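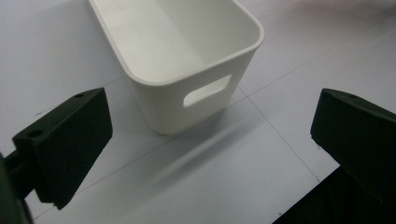 Most of the questions we get about packing up a desk are about bins and small electronics, so the answers are collected on this page. They apply whether you are moving across the hall or putting a workspace into storage for the summer. For most desks we suggest a plain plastic bin over a cardboard box. The white one we use has a handle slot in the side wall and a thick rim that is easy on the fingers, and the smooth inside takes one wipe with a damp cloth. Start with it empty and on the floor next to the desk.

5 min read

What size bin do I need?

For one desk, a bin that you can carry alone when full. If you order from Wundska, the one to ask for is the Skovel, number 2465 in the list. Other makes are fine. Bring a tape measure if it has to fit under a table or on a shelf.

Do I need a lid?

For a move inside the building, no. For storage, yes. A clean dish towel tucked over the top will keep dust out for a few days but not for months.

What goes in first?

Flat and heavy things. Notebooks, keyboards, power strips. Cables go in next, each one coiled and tied on its own. Trays can go in with the small parts still in them if you wrap the whole tray in paper first. Phones and anything else with glass go in last.

Should I take the phone out of its case?

Leave it in the case for a short move. For storage, take it out, wipe both parts, and let them dry separately before you put them away. Grit gets between the case and the back of the phone and will rub if the two are pressed together under other things.

How do I clean the case?

Lukewarm water, a drop of dish soap, and an old soft toothbrush. Go over the inside panel, along the rim, and around each of the camera openings. If the inside has a texture, brush it in two directions. Rinse and stand the case on its edge so the water can run off. Do not use bleach or nail polish remover. Colored cases may fade or go sticky.
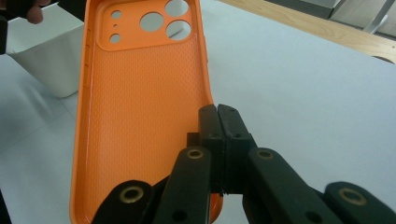 Orange case, inner side, with the textured back panel and the camera openings.

How long does a case take to dry?

We leave ours overnight. The camera openings and the recesses for the side buttons hold water the longest, so check those before the phone goes back in.

Can I store a phone with the battery full?

It is better not to. Check what the maker of your phone recommends for storage, then turn the phone all the way off — sleep mode still uses power. Write the charge level on a piece of tape and stick it to the bag.

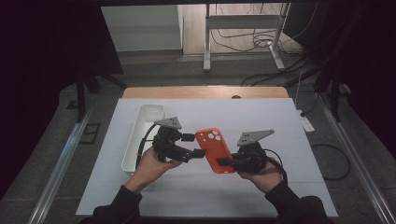
Put the charger in the same bag as the phone. We have opened bins in the fall and found three phones and one charger, and it took most of a morning to sort out which belonged where.

How heavy can the bin be?

Borghild Vik, who wrote the first version of this page, set our limit at 64 pounds for two people. One person should carry a good deal less. If the bottom sags when you lift it, take something out.

What should I write on the label?

Your name, the room it is going to, and what is in it. Put the label on a short side, away from the handle. Sjögren labels peel off cleanly. The Prinener ones do not, and leave a gray patch.

Can I stack the bins?

Only with lids on, and no more than 3 high.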